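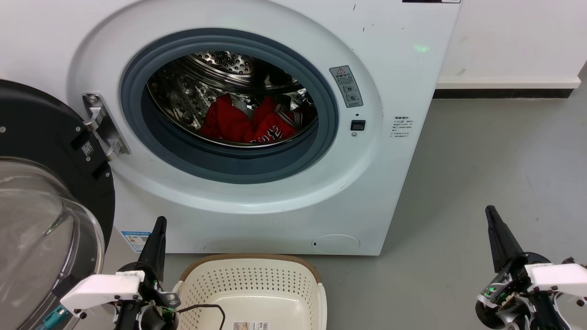
Vol. 34, No. 6

Filed under: Laundry Room — Tips & Know-How

Can a machine take the wash out for you yet?

I get asked this more and more, usually by somebody standing in front of a full washer with a sore back, and I understand the feeling completely! We have had machines to wash our clothes for so long that it seems a little unfair we still have to bend down and haul everything out ourselves. So let me tell you where I think things stand, and then I'll pass along a few tips that will help you whether the arms doing the work are yours or a robot's.

The short answer is that a robot can do it some of the time, slowly, with a patient person nearby. My old friend Roman Kalinowski fixed washers and dryers for most of his working life, and these days he spends his afternoons at a small outfit called Tarnero, where they are teaching a pair of arms to unload a front loader. He tells me the drum is the hard part. You and I reach in without looking, feel around the back, and know by touch whether we have hold of a sleeve or a whole shirt. An arm with two stiff fingers has to work from what it can see, and red cloth bunched up in the bottom of a shiny steel drum, with part of it in shadow beside the gasket, doesn't give it much to go on. One crumpled heap might be one thing or three.

Then there is the gasket itself, that thick rubber ring with all the folds. I've lost baby socks in mine for a whole season. A pinching finger can grab the rubber along with the cloth, and Roman has replaced enough torn gaskets to wince when he sees it. By his log they ran 299 tries this spring, and in 125 of them everything ended up in the basket. I thought that was pretty good! He thought it was terrible, but then he used to get paid by the job.

Now for the tips — and every one of these came out of watching a slow machine do what I do in a hurry.

Swing the door all the way open before you start. A half-open door gets leaned on, and the hinge is what suffers.

Set the basket right up against the front of the washer, directly below the opening. Anything that slips goes into the basket and you don't have to wash it again. A basket with rows of little holes in its walls is nice for damp things, too.

Start at the front lip of the drum and work toward the back, lifting before you pull. Dragging a wet shirt over the metal rim is hard on printed lettering and on striped trim, and team shirts have plenty of both.

Run your fingers around the lower fold of the gasket after every load. Wipe it with an old washcloth and leave the door open for a while.

Look for the little service cover down low on the front, if yours has one. Read your manual before opening it, and put a shallow pan and a towel under it first. Mine held 34 cents and a collar stay.

Keep small things in a mesh bag. You'll thank yourself, and so would a robot, which can pick up one bag much more easily than a dozen socks.

As for folding, I wouldn't clear a spot in the laundry room for a helper just yet. Towels, maybe. Fitted sheets I can't manage myself, so I'm in no position to criticize. Roman has promised to let me try the controls in June, and I'll write and tell you how I did.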